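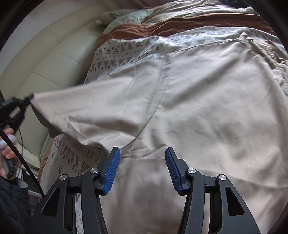
Calmont and Nidov close second round of talks on consular access

Sep 28, 2021

Delegations from Calmont and Nidov have agreed on most of the text of a protocol governing consular visits to detained nationals. The second round of talks was held in Brollisthorpe and ended with a joint record signed at the working level. The record is not a treaty and creates no obligations. It lists the articles on which the wording is settled, the articles still in brackets, and the order in which the remaining points will be taken up.

The protocol would replace an exchange of letters under which each side tells the other of an arrest "without undue delay." The letters do not define the phrase, and the two governments have read it differently. Calmont counts from the moment of arrest. Nidov counts from the first court appearance, which under its criminal procedure code can come several days later. Most of the complaints passed between the two foreign ministries trace back to this gap.

Article 3 of the draft settles the question by starting the clock when the identity of the detained person is recorded by the arresting authority. Notice would go to a single contact point in each ministry and would be sent in writing. A telephone call would no longer be enough, although either side could still place one as a courtesy. The notice must give the name, the place of detention, the general nature of the charge and the name of the officer handling the file.

Article 5 covers the visits themselves. A first visit must be allowed within 4 days of the notice. Later visits may be requested at any time, and the holding authority must answer each request in writing. A refusal has to state its legal ground and be signed by an official with the rank of deputy director or above. Visits may be observed but not recorded. The earlier draft, circulated in May, allowed audio recording in cases involving state security, and Calmont objected to that clause in its written comments.

Lizeth Mosquera, who heads the Calmont delegation, said the change in Article 5 was the main result of the round. "We have had visits that took place in form only, because the detainee would not speak into a microphone," she said. She added that her side had accepted the observer clause in return and did not intend to reopen it.

What remains in brackets

Three matters are open. The first is dual nationals. Nidov does not recognize a second nationality for persons who entered the country on a Nidov travel document, and its draft of Article 2 would leave them outside the protocol entirely. Calmont wants them covered if they have lived outside Nidov for a fixed period before arrest. Neither side has put forward a length for that period.

The second is the handling of persons held under immigration law. The Nidov draft refers to "criminal detention" throughout. Calmont has asked for "any deprivation of liberty," wording that would take in transit zones and deportation centers. The Nidov legal adviser, Bit-na Noh, told the plenary that the wider phrase would require amendments to two domestic statutes and could not be accepted before those had been reviewed. A review has been ordered, and its findings are due before the next round.

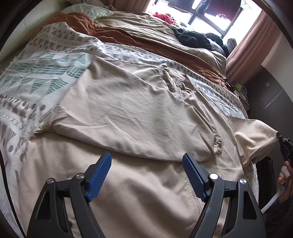 The third is the settlement of disputes. Calmont proposed arbitration by a panel sitting under agreed rules, with the cost shared equally. Nidov prefers consultation through diplomatic channels, with a period of 20 working days for a reply and no further step after that. A compromise text put forward on the last afternoon would add a conciliator, appointed jointly, whose report would not be binding. Both delegations took that text back to their capitals without comment.

Case numbers

The joint record carries an annex with case numbers for the first time. It shows 1,949 notices sent in both directions over the period in which the exchange of letters has been in force. The annex does not separate arrests from other forms of detention and does not say how many notices led to a visit. The delegations explained in a footnote that their registers were kept on different principles and could not yet be merged. A common form is attached to the protocol as Annex B, and the two contact points have been asked to start using it on a trial basis before entry into force.

Calmont puts the number of its nationals living in Nidov under long-term work permits at around 1,000. It has no estimate for seasonal workers, who do not register with the consulate unless they need a document renewed.

Procedure from here

The settled articles will go through legal review in both languages. Any change of substance found necessary during the review must be sent back to the plenary; changes of spelling, numbering and punctuation may be agreed by the two secretaries by letter. The third round will be held in Quansah, with Nidov in the chair. Its agenda opens with Article 2, followed by the scope of detention and then dispute settlement.

Once signed, the protocol will need approval by the legislature in Calmont. In Nidov it can be brought into force by cabinet decree, unless the wider wording on detention is adopted, in which case the statutory amendments must be passed first. The exchange of letters stays in effect until both sides have confirmed in writing that their internal procedures are complete.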